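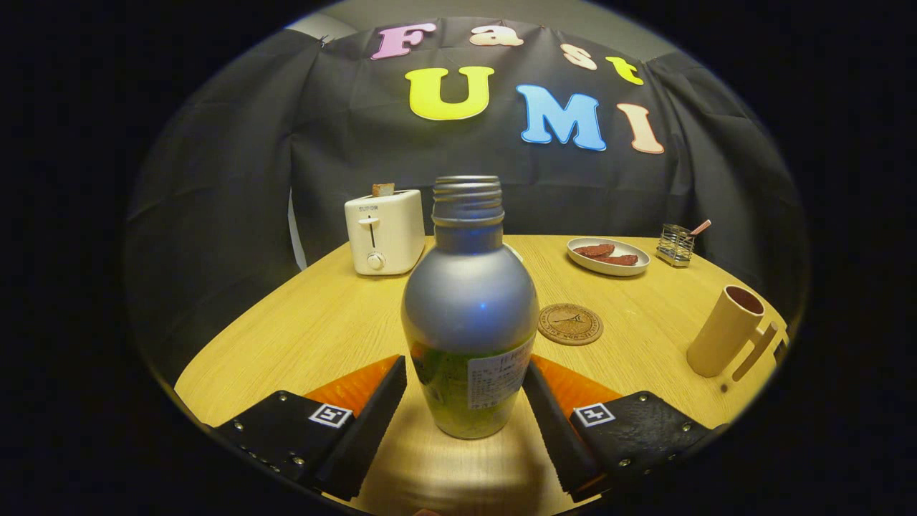
Esta página se modificó por última vez en diciembre, a las 17:42.

Heris (pinza de mano)

Heris es una pinza manual de dos dedos con cámara incorporada, empleada en el taller de Enenport para registrar demostraciones de agarre sobre mesa. El operador la sostiene con la mano y la cámara mira hacia delante entre los dedos. El procedimiento de montaje y cuidado fue redactado por Wilson Tello y revisado después por Donnie Shearer.

Descripción

Los dedos son bloques negros atornillados, con una almohadilla naranja en el borde interior superior. Cada uno lleva un marcador fiducial en blanco y negro con borde blanco, situado cerca de la punta interior. A partir de la posición de los dos marcadores en la imagen, el programa calcula la apertura de la pinza en cada fotograma. El objetivo es de gran angular y produce una imagen circular, curvada hacia el borde, que se guarda sin corregir.

Puesta a punto

La puesta a punto se hace al comienzo de cada turno:

Se limpia el objetivo con un paño seco. No se usa alcohol, que daña el recubrimiento.
Se revisan los tornillos de ambos dedos. Los de la cara exterior se aflojan antes que los demás.
Se abre y se cierra la pinza por completo dos veces, con los marcadores a la vista durante todo el recorrido.
Se graba una toma de prueba con un objeto vertical entre los dedos, por ejemplo una botella de aluminio de cuello estrecho. Los dedos deben quedar a ambos lados sin tocarla.

La mesa de pruebas es redonda, de madera clara, con un fondo de tela negra. Sobre ella se colocan objetos corrientes de desayuno: una tostadora, un plato, un posavasos de corcho, una taza. Las superficies brillantes se mantienen en el conjunto, aunque el reflejo sobre el tablero puede dificultar la lectura de los marcadores cuando la luz entra muy inclinada. En ese caso se gira la mesa o se baja la persiana.

Mantenimiento

Las almohadillas se cambian cuando pierden relieve o se despegan por una esquina. El adhesivo antiguo se retira entero – los restos desplazan la pieza nueva y alteran el cierre. En la unidad de Enenport el primer cambio se anotó tras 264 sesiones.

Los marcadores se sustituyen siempre por pareja. Un marcador rayado puede leerse bien con la pinza abierta y perderse al cerrarla, fallo que en Rudomness se atribuyó durante un tiempo a la cámara. Tras la sustitución hay que repetir la calibración de apertura, que consta de 91 lecturas.

Averías frecuentes

Apertura con saltos: marcador sucio, rayado o mal pegado.
Dedos que no cierran en paralelo: tornillo flojo o restos de adhesivo bajo una almohadilla.
Imagen velada en el centro: huella en el objetivo.

Los repuestos se piden al almacén de Dalgleish, con el número grabado en la empuñadura.

Véase también: Calibración de apertura; Marcador fiducial; Objetivo ojo de pez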